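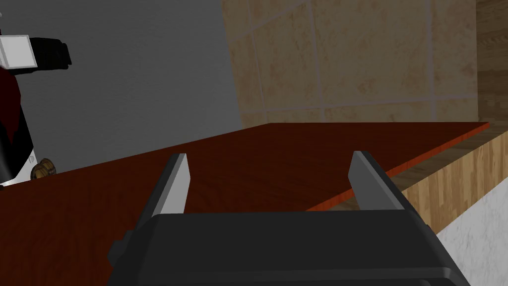 Speaker notes – "The Second Projector: Running a Documentary Night in a Small Town"
Marietjie Sithole, Storkby, 06/10/2024

Slide 1. Title
Wait for the people at the back to find chairs. Thank Itenberg for the coffee. Say my name slowly, then once more for the program printer, who has it with one t.

Slide 2. What I do
I show documentaries in Storkby, which has a hall, a bakery and a strong dislike of subtitles. We do 28 screenings a season. The hall holds 40 people if they like each other. My record is a film on drainage, which sold out on the strength of local feeling about drainage.

(Pause here. If they laugh, go on. If they don't, go on faster.)

Slide 3. How I pick films
For the first two seasons I picked what I thought people ought to see. War, famine, a very long one about a glacier. Everybody told me on the way out how important it was, and I learned to hear "important" the way an actor hears "brave."

Now I ask one thing when I watch a screener: will two people argue about this in the parking lot? A film everyone agrees with is over when the lights come up. I want someone leaning on a car door at eleven at night, being wrong at length.

Slide 4. Case one, "Brevness"
Ninety minutes on a ferry crew in their last winter of service. No narrator, no music until the credits. The director just lets the deckhands talk, and most of what they talk about is lunch. I loved it. A third of the house was asleep by the rope scene.

But the mate's speech about his father comes late, and it only lands if you've sat through all that lunch. The sleepers woke up for it. I asked one of them afterward what she thought and she gave me a very good account of a film she'd seen perhaps half of.

Play clip. 2 minutes. Check that sound is coming out of the speakers and not the laptop.

Slide 5. Case two, "Joo"
A portrait of a retired stunt driver, made by his niece. Fast, funny, cut like a commercial. Huge hit. People clapped at the crashes.

My trouble with it, and I said so in the introduction, is that the niece never asks him the hard question. There's a moment in the garage when he stops talking and looks at his hands, and she cuts to a car going off a bridge. It's a terrific bridge. I'd have traded it for ten more seconds of the garage.

We fought about this for an hour. The man who said I was being a snob has come to every screening since, to keep an eye on me.

Slide 6. Introductions
Keep them short. I used to speak for a quarter of an hour and give away the ending out of pure enthusiasm. Now it's who made it, how long it is, where the bathrooms are. If there's something upsetting in the film, say that plainly too, and don't enjoy saying it.

Slide 7. The talk after
Never open with "Any questions?" You get silence, then a man with a theory. I start by asking which person on screen they'd least like to sit beside on a bus. It sounds silly – it is silly – but they have to pick somebody, and then they have to say why, and by then we're discussing how the film made them feel that way. Camera distance, who gets the last line, whose kitchen we're allowed into. They'd never call it editing. I don't either until they've gone home.

Slide 8. Money
Short slide, short subject. Last October we took in 577 at the door and spent it on screening rights and a bulb. Skip this one if we're running late.

Slide 9. When the film breaks
Hence the title. I bought the second projector secondhand after the first one quit during a deathbed. It has been switched on once, to see if it worked. I recommend owning one anyway. I sleep better.

If the clip didn't play on slide 4, this is the place to mention it.

Slide 10. Last slide
List of distributors who answer email. Leave it up while people copy it down. Handouts are by the door, take one for whoever stayed home.

Bus question if nobody speaks.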